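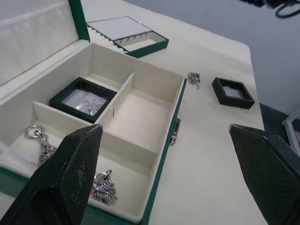
April was a great month for the Melten small-valuables sorting project! We have now been through 310 of the 500 donated pieces, and the Sokmont grant covered every storage box we needed. Chains go in the wide front compartment and small things get a case of their own, like the black one with the clear window in the green box - you can see the silver without opening anything. Tangled chains are still our slowest job, and we love it when one comes free. Next month we start on the Rutherford donation, 100 pieces in all, and we would like to put 40 of them on display at Sirnato.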